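Felovow Plevo Layout Board, Large Size

Price paid: $49 each
Bought: 2
In use since: December

We lay out wiring runs and small assembly jobs in a shop on Rivera Street, and for years the reference drawings lived on the bench under whatever else was on the bench. They got torn, drilled through and covered in marker. The Plevo is a large flat board with a clear-ish cover sheet that fits along the top edge. The drawing goes between the two, and you can write on the sheet without touching the paper. I ordered two of the large ones after using up the last of our old Firkosia panels.

What comes with it

The board ships flat with the cover sheet packed separately between two pieces of cardboard. There is a folded instruction page, one spare sheet and four rubber feet with adhesive backs. One of our boards came with a dented carton corner but the board itself was fine. The sheets have a peel-off protective layer on both sides, and it is easy to miss the one on the back. If your drawing looks like you are reading it through fog, check that first.

Setup took a few minutes. You slide the sheet in at the metal edge along the top of the board and let it lie down over the face. The first time it wants to go in crooked. Start at one corner, get an inch or so seated, then work across with your thumb. The instructions show two people doing it, one at each end, and for the large size I would agree with that.

The board

It is dark gray and stays looking clean longer than the white Firkosia panels did. Marker ghosts and fingerprints don't show much. It is stiff enough to carry under one arm without flexing, and it doesn't ring or rattle when you set it down. It is a big piece, though. Getting it through the side door means turning it on edge, and anyone shorter than average is going to find it awkward on stairs.

There is no handle. You hold it by the edge, and after walking the length of the building with it you notice. A cutout on the long side would fix this, and I'd give up a little drawing area to have one. The edges are finished well enough that bare hands are OK. I ran a rag around all four sides of both boards and it didn't snag.

The rubber feet are not worth much. On a clean bench they hold. With any dust under them the board creeps while you write. One came off within a week and I haven't looked very hard for it.

The cover sheet

I'll spend most of the review on this part, as it decides whether the product is useful to you.

The sheet is semi-transparent. Felovow calls it clear on the order page and I would not. Flat against a drawing it reads fine, including small dimension text. Lift it even slightly and everything softens. Pencil drawings suffer the most. Anything printed in black at normal weight is no trouble, and we have started printing our light gray background lines a shade darker.

Glare depends on your lights. We have long tubes overhead, and with the board lying flat on the bench there is one strip of it I can't read from my usual spot. Tilting the board takes care of that. Leaning it against the back of the bench works better than laying it down, and that is how both of ours now sit most of the day.

Wet-erase marker comes off with water. Dry-erase comes off with a dry cloth if you get to it the same day. Left over a weekend it needs cleaner. Permanent marker came off with rubbing alcohol and left a faint haze behind, so don't do that on purpose.

The sheet is thin. It bends easily in the hand and goes back to flat, but I would not fold it or roll it tight for storage. Static is a nuisance in dry weather. It grabs at the paper as you lower it and pulls the drawing off square. A strip of low-tack tape at each bottom corner of the paper keeps things in place.

The metal edge

The top rim is the best part of the design. The Firkosia panels used plastic corner clips and we broke most of them. On the Plevo the sheet meets a straight metal edge the whole way across, and nothing sticks up to catch a sleeve. It also makes a decent straightedge for quick lines, although it has no markings on it.

Changing a drawing goes quickly once you have the habit. Pinch the sheet near the edge, lift, swap the paper, lay the sheet back down. Pinch it with the flat of your fingers. One of our sheets picked up a crease from being yanked by the corner, and the crease catches the light every time I look at it.

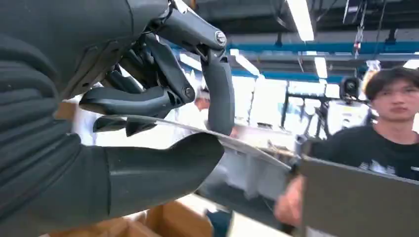
Board held at a slant, with the light cover sheet meeting the metal edge along the top.

Wear so far

Felovow says the sheet is good for 2000 wipes. I have no way to check that and haven't kept a tally. We have run roughly 200 drawings through the two boards, and the sheets have fine scratches in the middle where most of the writing happens. You see them from the side. Reading straight on, they don't get in the way. I expect to swap in the spares by summer.

The face of the board has one scuff from a dropped driver. The metal edge is still bright and straight on both.

Replacement sheets are sold in packs, and the pack for the large size was out of stock both times I looked. That bothers me more than anything else here. A board like this without a sheet is just a board. I wrote to Felovow on a Thursday and got a reply the next morning saying more were coming, with no date given.

Who should buy it

If your drawings change daily and get marked up, it is worth the $49. If you post one drawing and leave it for months, a plain board and some tape will do the same job. For very fine pencil work I would look for something with a clearer sheet.

Good: stiff board, hides dirt, metal top edge, quick paper changes.

Not so good: no handle, weak feet, sheet is hazier than advertised, spares hard to get.

I'd buy the large size again. The small size shares the same sheet material, going by the order page, but I haven't used one and can't say how it carries.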